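I learned to play chess at 40, which is a funny age to start anything that involves losing to children. My first opponent was a boy at the library who swung his feet under the chair the whole time and had me beaten before my coffee was cool enough to drink. He was very kind about it! He set the pieces back up and asked if I wanted white this time, and I said yes please, and lost again.

After that I was hooked. I borrowed one opening book, then another, and I started carrying a board in my tote bag next to the umbrella. I played on my lunch hour, mostly against myself, and I can report that I cheat.

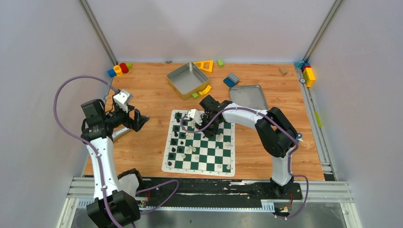

Wokwood, August 2018

Summer is a slow season for our little club (half the regulars are off at the lake), so I've had time to think about why I like these evenings so much. Part of it is the quiet. Where else do you get to sit across from a person for an hour, hardly talking, and go home feeling you know them better? There's a retired bus driver who hums when he's in trouble. I would never tell him, and I'd be lost without it.

The other part is the endgame. I used to find it dull – a king and a few pawns shuffling around – and now it's the bit I look forward to. I've been working through a fat secondhand book of rook endings, 13 pages so far, and I keep going back to page 4 because I still don't quite believe it. My husband has offered to quiz me. He doesn't know how the knight moves, so we'll see how that goes.

I've also promised myself I'll enter the beginners' tournament in October. I said that last year too, and then came down with a very convenient cold. This time I've paid the fee and told my sister, and she has a long memory.

If you have a favorite book for slow learners, leave me a note in the comments. Something with big diagrams, please.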